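4. The home prayer circle after the joining of parishes

4.1 Background of the circles

The three parishes of Codden, Pearce and Fostitz were joined into one by the diocese of Clalonitz, and Sunday Mass is now said only in the church at Pearce. In this section we look at what happened to weekday prayer in the two places that lost their regular Mass. In both of them small groups meet in private homes to pray the rosary and to read the Gospel of the coming Sunday. The people themselves use several names for these groups (the rosary, the evening, the house group). We call them circles, a word which was used by most of the people we spoke with.

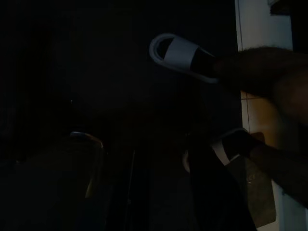
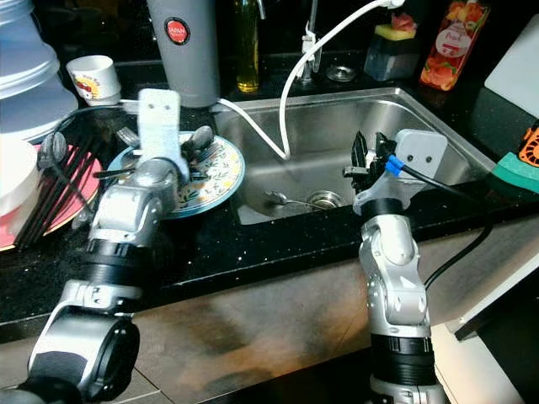 Figure 3. White slide sandals (first picture); floral plate with cutlery in the dish rack, and two silver arms at the sink (second picture).

We studied four circles, two in Codden and two in Fostitz. The material for this section comes from 15 interviews, most of them made in August, and from the written notices that the parish office kept in its files. The interviews were made in English or in Vietnamese, as the speaker preferred. Where we quote from an interview in Vietnamese, the translation is by Châu Lã and was checked by Thu Cù. Names of members are given only where the person asked for it.

4.2 Who leads, and by what right

The first question we brought to the interviews was about leadership. In the earlier studies of lay prayer, which we reviewed in Section 2, the leader is often described as a person with some formal training, for example a catechist. We did not find this in our material. In three of the circles the leader was the person in whose home the first meeting was held, and she remained the leader also after the meetings moved to other homes. Only one circle, the larger one in Fostitz, changes its leader by a fixed order.

Members did not see the lack of training as a problem for the rosary. The prayers are known by all, and to lead them means mostly to begin them and to keep the count. The reading of the Gospel was another matter. Several members felt unsure whether they were allowed to speak about the text after it was read. Nga Tiêu, who leads a circle in Codden, described how her group handled it in the first year:

"We read, and then we were silent, and then we said the closing prayer. It was a bit like waiting for Father to come in. One evening a woman asked what a talent is, in the story, is it money or is it a gift. So we had to answer her. After that we talked every time."

The same leader told us that she later asked the parish priest if such talk was permitted. He said yes, and gave her a booklet with short notes on the readings. She keeps the booklet but said she opens it rarely, as the questions of her members are "never the questions in the book".

We find it important that permission was asked after the practice had already begun. The same order was found in two other circles - first the members did a thing, then somebody went to ask about it. The answer was each time positive. We have no case where permission was refused, and we cannot say how the circles would have acted in such a case.

4.3 Language and the order of prayer

The question of language was raised by almost every person we interviewed, often before we asked about it. At the Sunday Mass in Pearce the language is English, with a Vietnamese hymn at Communion. In the circles there is more freedom. Both Codden circles pray in Vietnamese. In Fostitz the smaller circle prays in English, and the larger one changes the language from one decade of the rosary to the next.

This last solution deserves a closer description. The leader of the evening begins a decade in her own language, and the others answer in whichever language they like. As a result the first half of each Hail Mary is heard in one language, and the second half is heard in two or more languages at the same time. Gladys Kariuki, who joined after moving to Fostitz for work, said that she answered in English for some months, until an older member asked her why she did not use Swahili. "I thought it would disturb them," she told us. "She said, we are already so noisy that one more will make no difference."

The mixed answer has a practical effect on the speed. The Vietnamese members are used to chant the prayer, and the chant has its own pace, while the English speakers say it in a normal voice and finish earlier. They then wait for the others. One member called this waiting the best part of the evening, and another found it tiring and moved to the smaller circle, where only English is used. Both stay on good terms with the larger group and attend it on feast days.

Hymns are chosen with less freedom. All four circles close with a Marian hymn, and in the Codden circles it is the same one every time. When we asked for the reason, the answers pointed to the old church in Codden, where this hymn was sung after the evening Mass. To sing it at home was for some members a way to keep something of the building. Štefánia Trnka, who played the organ there and who belongs to no circle, was visited by two members soon after the closing. They asked her to write down the melody in a lower key, as they had found that without the organ they could not reach the high notes. The sheet is still in use and has been copied many times.

4.4 Relation with the parish at Pearce

We expected to find some tension between the circles and the joined parish. There was some, though less than we had been told to expect. The main complaint did not concern the priest or the form of the Mass. It concerned the bus, which on Sundays arrives in Pearce after the first reading. Members from Fostitz who have no car therefore miss a part of the liturgy each week. This explains also, in our opinion, why the reading of the Sunday Gospel has such a firm place in the Fostitz circles, and why there the first reading is often added to it. In Codden, from where the bus arrives in good time, only the Gospel is read.

The parish office supports the circles in small ways. It prints the readings in large type and it announces the place of the next meeting in the weekly sheet. The announcement gave rise to a discussion which we can follow in the office's files over five letters. At first the full address was printed. One family asked to have it removed, and for a time the sheet gave only the name of the street. New members then could not find the house. The present form, from a notice of 21 December 2024, gives a telephone number in place of an address, and the caller is told where to come. According to the office this has worked well, but two of our speakers believed that it keeps shy people away. We have no figures which could decide the matter.

A second contact with the parish is the collection of prayer intentions. Each circle writes the intentions of its members on a sheet of paper, and the sheet is brought to Pearce on Sunday and laid in a basket near the altar. The intentions are not read out. Some members would like them to be read, and others said they would stop writing honest ones if this was done. The priest left the decision to the circles, and for the present the sheets remain folded.

4.5 Discussion

Much of the writing on parish closings treats home prayer as a replacement for what was lost. Our speakers used such words only sometimes. When they spoke about the Mass they said clearly that nothing in the home could stand in its place, and all of them continue to go to Pearce when they are able. When they spoke about the circle, they compared it more often with prayer in their childhood home, with a grandmother who led and children who fell asleep before the end. For the members who grew up in this way the circle was in part a return to an older habit, and the closing of the church gave only the occasion for it.

This comparison does not hold for everybody. The English-speaking members in Fostitz had mostly no such memory, and some had never prayed aloud outside a church before. For them the circle was new, and they spoke more about the effort it cost in the beginning. It would be useful to follow both kinds of members over a longer time. If the older Vietnamese speakers become fewer, the circle of mixed language will probably feel it first, as the chant depends on a small number of strong voices.

Our material has clear limits. We spoke mainly with women, and with people who stayed in a circle. Those who came once or twice and did not return are almost absent, and we know of them only what others told us. The question of why people leave is taken up again in Section 5, where we use the answers from the parish survey.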